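HSK 112: Care of Household Textiles
Handout 4: Sheets, Drapes and Other Large White Things
Instructor: Zulema Maldonado

Read this before the lab. The Gallardo chapter covers the same ground in more pages and with more confidence, and you should read that too, but if you only have time for one before the lab, I know which one you will pick.

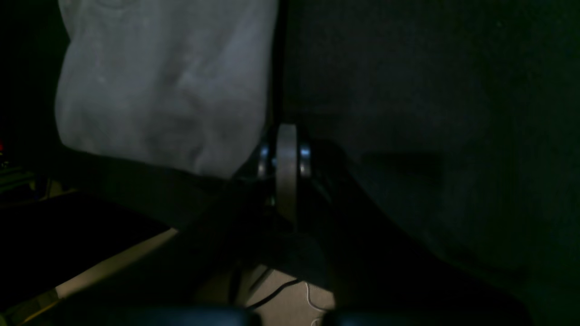 Last session we finished with fiber content and why the care label is usually right. Today is about what happens after the wash, when you are left holding a piece of cloth bigger than you are. Most of the wrinkles people blame on the washing machine are made in the half hour that follows it, by leaving the load in a heap and going off to do something else.

4.1 Hanging

A large sheet wants to hang from as much of its edge as you can manage. Hung from one point it will pull itself out of square, and you will find this out when you try to fold it and the corners refuse to meet. Two points is acceptable. A full rail is better.

Shake first, hang second. One good snap, held by the two corners of the short side, takes out more creasing than five minutes with the iron. Stand clear of lamps. (Mr. Saavedra has asked me to repeat that last part. The lamp was his.)

Check the thing you are hanging from. Painted metal chips, chips rust, and rust on white cotton is permanent for the purposes of this course. Run a damp white rag along the rail or post before the cloth goes near it. If the rag comes away orange, pick another rail.

Soft folds will fall out overnight in a humid room. Sharp creases will not. Learn to tell them apart with your hand: a soft fold springs a little when you press it, and a crease just lies there.

4.2 Keeping the hem off the floor

White cloth finds the floor. It will find any cable, shoe or table leg on the way down, and it will pick up a gray line that shows only when the bed is made and guests are present. Before hanging, look at where the lowest point will fall, and remember that wet cotton hangs lower than dry.

If the hem has to rest on something, let it be a clean table. Raw board edges snag. So do watch straps, and I would like you all to take yours off at the door this time.

4.3 Ironing, or deciding not to

There are two schools of thought. Kauko Niskanen, who taught this course before me, ironed everything including dish towels, and left a set of notes in which the word "crisp" appears more often than I would like. My own view is that the top third of a top sheet is worth ironing and the rest is between you and the mattress.

For the lab you will iron the whole sheet, Niskanen style, once. After that you may form an opinion.

- Iron while slightly damp. If it has dried out, mist it and roll it up, then wait ten minutes.
- Fold in half lengthwise, hem to hem, and iron both faces.
- Work from the hem toward the fold.
- Let it cool flat before folding further. Warm cotton takes a crease from anything, including your elbow.

4.4 Folding for storage

Thirds, then thirds again. Halves put a hard line down the exact middle of the sheet, and after a year on the shelf that line goes yellow. Refold along different lines every few months if the linen is seldom used. Yamila Lucero's grandmother apparently did this on the first of August, with the radio on, and her tablecloths are in better shape than anything in our cupboard.

Fitted sheets are Handout 5. Please do not ask about them today.

Lab

Work in pairs. Each pair gets one cotton sheet, one rail and one iron. The Jerov irons run hot, so start a setting lower than the label says. The Stuklow board wobbles, and whoever arrives last gets it.

You have 30 minutes from shake to final fold. Turn in the folded sheet with both names on a paper slip. Use the slip, please - last term somebody wrote on the hem in ballpoint, and we have since had a very full discussion of ink removal.

Reading for next time: Gallardo, the section on elastic. Bring a pillowcase you do not love.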